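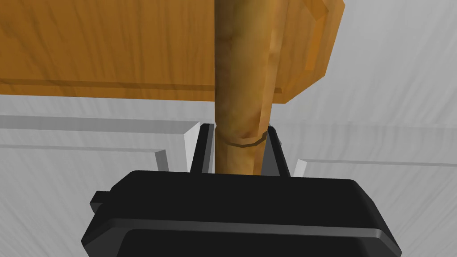

Oil finish on interior wood is still sticky after many days

Posted by Puspita Simanjuntak in Home and Repair

Hello everyone. We moved to a small house near Gokbridge in September and I am making the woodwork nice again, one room at a time. My English is not perfect, so please ask if something is unclear.

I sanded one shelf and the trim of the hallway with 149 grit -- sorry, I mean 150, the 149 was the price of the sander. Then I wiped the dust with a dry cloth and put two coats of oil from Rahman, the shop on the corner. The man there told me one night between coats is enough. Now 13 days are gone and the shelf is still sticky. If I put a book on it, the cover makes a small sound when I lift it. The trim is better, but it also is not really dry.

I keep the window closed at night and the room is cold in the morning. I did not wipe off the extra oil after each coat, because I believed the wood would drink it. Must I sand everything again, or can I save it? I would also like to paint the doors, and I am afraid to make the same mistake there.

Wonitz

You left too much oil on the surface. The wood takes what it can take, and the rest stays on top and becomes like glue. I made the same error with a table some years ago.

Try this before you sand. Put a little fresh oil of the same kind on a cloth and rub a small part of the shelf. Wait ten minutes, then wipe hard with a clean dry cloth. The new oil makes the old layer soft and much of it comes away. If it works, do the rest in the same way, in small parts. Open the window in the daytime and let the room be warm.

Very important: the oily cloths can start a fire by themselves. Do not throw them together in the bin. Spread them flat outside until they are stiff, away from anything that burns.
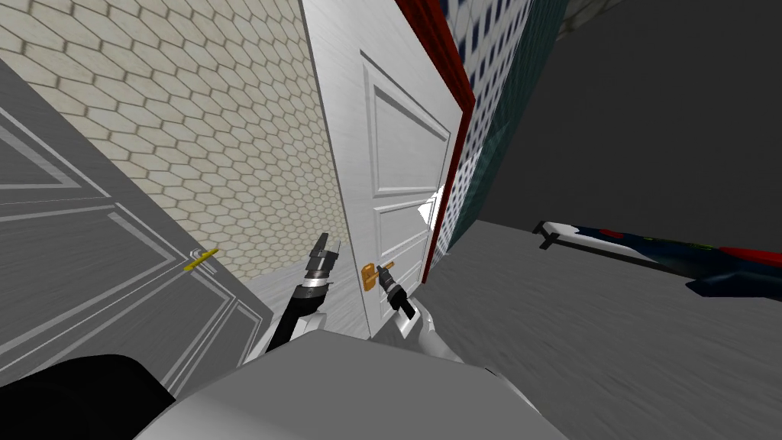 For the doors you should wash them first with a mild cleaner, then rinse, then sand lightly. I use 200 or near to it -- in my shop they sell 220, and this is also fine. Paint the recessed parts first and the flat parts after. Keep the edges thin, or the door will stick when you close it.

Pistidis

just sand it off and use varnish, oil is too much work

Puspita Simanjuntak

Thank you Wonitz! I tried on the back corner of the shelf and the cloth became brown and very sticky, so I think much of it is coming off. I will do the other side tomorrow after lunch. The cloths are spread on the stones outside.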